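Counsel / Case Manager, Construction and Energy Disputes
Ernudier – Lagos office

Reference to be quoted in all correspondence: Disputes/Lagos

Ernudier acts for contractors, employers and insurers in disputes arising from large building and power projects. The Lagos office handles arbitration under institutional and ad hoc rules, adjudication, and related applications to the courts. We are recruiting one lawyer to join the team led by Maj-Britt Wikström.

The post

The post holder will have day-to-day charge of the Zinen file, a claim for delay and disruption now at the document production stage, and will assist on smaller matters as they arise. The Zinen hearing bundle at present contains 1,558 documents, and the index must be kept in step with the procedural timetable. The evidentiary hearing is listed for October.

Duties

Drafting pleadings, procedural letters and document requests.
Preparing witness statements with factual witnesses, on site where needed.
Instructing and managing quantum and programming experts.
Keeping the chronology and the issues list up to date.
Advising on security for costs, interim measures and enforcement.
Reporting on costs against budget at the end of each month.

Requirements

Admission to practice in Nigeria or another common law jurisdiction.
At least 3 years' experience after qualification, most of it in contentious work.
Sound knowledge of standard form construction contracts, in particular the provisions on notice, extension of time and termination.
Clear written English. Working French is useful – a part of the Pullutden correspondence is in that language – but is not a condition of appointment.

Experience as a tribunal secretary will be taken into account. Applicants who have acted for or against any party to the Zinen or Pullutden matters must say so in the covering letter, so that a conflict check can be made before interview.

Terms

Full time, permanent, subject to a probationary period. Almost 70 per cent of the work is done in the office; the remainder is travel and home working by agreement. Salary is according to year of qualification. Practising fees and one professional membership are paid by the firm. Staff on each floor have the use of a kitchen and a small library.
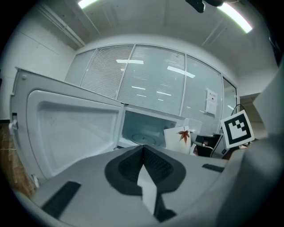 Page 2 of 3

How to apply

Send a curriculum vitae, a covering letter of not more than two pages and one sample of legal drafting, with names and figures removed, to Amancay Ocampo, Recruitment. Applications must be received by 12 July 2020. Late or incomplete applications will not be read.

Shortlisted candidates will sit a written exercise lasting 80 minutes, followed by an interview by video link. The exercise consists of a short set of papers and a draft procedural order, on which written comments are required. No preparation is needed. References are taken up after interview only, and with the candidate's consent.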